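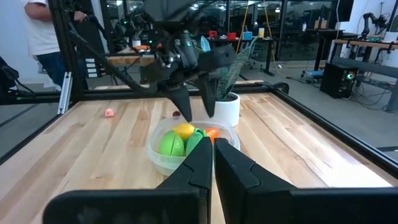
Section 7. Setting Up the Table and Running Your First Pick

By now your arms are bolted down and both grippers open and close when you ask them to, so you've done the part that most people dread. Well done! This section takes you from two arms that move to two arms that can lift a toy lemon out of a plastic container and put it down again. Give yourself a whole evening for it, and please don't start at 11 p.m. (I did, the first time, and mounted a bracket upside down.)

I wrote these pages for members of the Kidlow shared workshop, but people building the Zasovico pair at home have been using them too, and very little changes. Where it does, I've put in a note.

7.1 Before you switch anything on

1. Walk all the way around the extrusion frame and try each corner joint by hand. Nothing should shift. If a joint creaks, tighten it now, while the table is still clear.

2. Follow each arm's cable from the base up to the gripper. Leave enough slack for the arm to reach the far corner of the table, and then a little more. A cable that looks fine with the arm parked can pull tight once the wrist turns over.

3. Find the stop button and press it. Release it and press it again with your other hand. I know how silly this feels, but you want both hands to know where it is.

Caution: Long hair tied back, sleeves pushed up, lanyards off. The fingers are slim at the tips and they close faster than you'd expect.

7.2 Laying out the table

4. Wipe down the tabletop. Butcher block is lovely to work on, but crumbs and sawdust settle into the joints between the strips and the small toys skid on them.

5. Set a clear container within reach of both arms. Rounded corners are best, as a fingertip slides off them where it would catch on a square one.

6. Put three or four toy foods in it and stop there. A full container is a very discouraging place to start. Round, glossy fruit is harder than it looks, so include at least one piece with a stem, a curve or a flat side that the fingers can get hold of.

7. Leave one small item out on the bare wood, well away from the container. You'll use it in step 12.

8. Add something tall toward one side of the table. We use an artificial snake plant. It gives the arms something real to steer around, and if you do clip a leaf, no harm done.

Note: Please don't use a living plant. Soil and bearings are a bad match, and I've spent an afternoon with a toothbrush proving it.
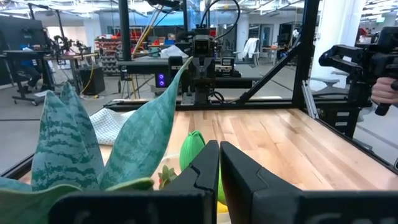 Soft toys are a good second set, once the hard ones feel easy. A knitted or plush vegetable gives way when you squeeze it, so you can close the fingers further without sending it flying, though it also hides how hard you're really gripping. Watch the finger motor reading the first few times and back off if it climbs past 100.

7.3 Waking up the arms

9. Switch on the control box first, then the computer, then the arms. If you do it in another order the Lommont driver may not find the second arm, and you'll have to shut everything down and begin again.

10. Open the Murthy panel and wait for both arms to report in. The encoder count at rest should read 1,346 on each shoulder. A difference of one or two is nothing to fret over. A difference of 288 means the joint has skipped a full tooth, and you need to go back to Section 4.

11. Pick up the hand controller and hold it still before you press the enable switch. The arm takes your hand's position at that moment as its starting point, so if you're waving hello to somebody, it will wave too.

7.4 The first pick

12. Begin with the item you left out on the wood. Bring the open fingers down slowly on either side of it, close them gently, lift it a hand's width, and set it back down. Do this until it bores you.

13. Move on to the container. Come in from straight above — coming in from the side nearly always tips it — and choose whichever piece has the most room around it.

14. Keep the second arm parked behind the container until you feel steady with the first. When you bring it in, move one arm at a time.

Caution: Keep the fingertips of the two arms at least a palm's width apart. A replacement pair takes two weeks to come, and the spares drawer is usually empty by March.

15. When you're finished, open both grippers, park the arms, and switch off in reverse order: arms, computer, control box.

If the second arm drifts while it's parked, write down the shoulder count and leave a note for Sumathi Mudaliar at the front bench. She keeps the repair log, and she'll want to know which arm it was and how long it had been running.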